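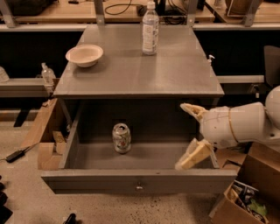
Motby: manipulación en cajones con corrección de la pose de agarre

README del conjunto de datos y del código de evaluación

Motby reúne demostraciones teleoperadas de un brazo con pinza de dos dedos que trabaja sobre un mueble con cajón: abrir, sacar, meter, cerrar. Empezó como banco de pruebas para una sola pregunta (¿cuánto ayuda corregir la pose de agarre en los últimos centímetros, cuando la cámara de cabeza ya casi no ve el objeto?) y ha crecido bastante más de lo que pensábamos. ¡Nos alegra mucho poder compartirlo!

Por qué cajones

Un objeto dentro de un cajón es un problema precioso. Las paredes limitan la aproximación, el fondo queda en sombra y el frontal tapa parte de la maniobra. Una lata de bebida de pie, que sobre una mesa despejada es casi trivial, se vuelve interesante en cuanto hay que bajar los dedos entre dos paneles sin rozar ninguno. Además el aluminio refleja lo que tiene cerca, y eso castiga a los estimadores de profundidad.

El método

La política base, Ronar, recibe la imagen de cabeza y el estado de las articulaciones y produce trayectorias cortas. Encima va un módulo ligero, Bundgaard, que solo entra en juego durante la aproximación final: toma un recorte alrededor de la pinza, estima el desfase entre el eje de los dedos y el del objeto y devuelve una corrección en el plano horizontal y en el giro de muñeca. No toca la apertura de la pinza ni la altura. Probamos versiones que lo corregían todo y oscilaban muchísimo cerca del contacto.

La idea de separar las dos fases es de Gordon Hawthorne, que la propuso en una pizarra en abril y tenía el primer prototipo funcionando antes de que los demás termináramos de discutirla.

Resultados

Evaluamos con objetos ausentes del entrenamiento, en tandas de 8 intentos por objeto y con la misma posición inicial para las dos variantes.

Lata de pie en el cajón, solo Ronar: 3 agarres de 8
Lata de pie en el cajón, Ronar con Bundgaard: 7 agarres de 8

El fallo restante fue un contacto con el panel lateral durante el descenso. Son pocos intentos y preferimos decirlo claro, pero la diferencia se nota a simple vista: las trayectorias corregidas llegan centradas, mientras que la base suele empujar la lata con un dedo antes de cerrar.

Sobre la mesa las dos variantes quedan empatadas. Lo esperábamos, y nos parece buena señal: la corrección no estropea lo que ya iba bien.

Contenido de cada episodio

- video de la cámara de cabeza
- posiciones y velocidades articulares
- apertura de la pinza
- instrucción en texto (español e inglés)
- fase anotada a mano: aproximación, contacto, transporte, liberación
- resultado: éxito, fallo o abortado

Los episodios fallidos están incluidos y etiquetados. Por favor, ¡no los filtréis sin mirarlos! Entrenar el módulo con ellos fue lo que más mejoró el giro de muñeca.

Variación y sesgos

El entorno es un laboratorio de verdad, con cajas de cartón abiertas en el suelo, cables y mesas ocupadas detrás del mueble. No lo ordenamos para grabar. Aun así, todo procede de un único laboratorio, Burnitz, y de un solo modelo de mueble, así que no esperéis que una política entrenada únicamente con Motby generalice a cualquier cocina. Los recipientes transparentes están poco representados como objetivo, aunque aparecen a menudo como distractores. Las demostraciones son de 2 operadores y sus estilos se distinguen bien: uno entra casi en vertical y el otro prefiere venir de lado.

Problemas conocidos

La marca de fase "contacto" llega un poco tarde en parte de los episodios de la primera tanda. El script de carga trae una opción para desplazarla, desactivada por defecto. También hay saltos breves en la señal de apertura cuando la pinza llega al tope; se pueden suavizar sin perder nada útil.

Contribuir

Nos encantaría recibir resultados con otras pinzas y otros muebles, sobre todo con cajones menos profundos. Abrid una incidencia con la configuración del brazo, la semilla y un episodio de muestra, y lo añadimos a la tabla.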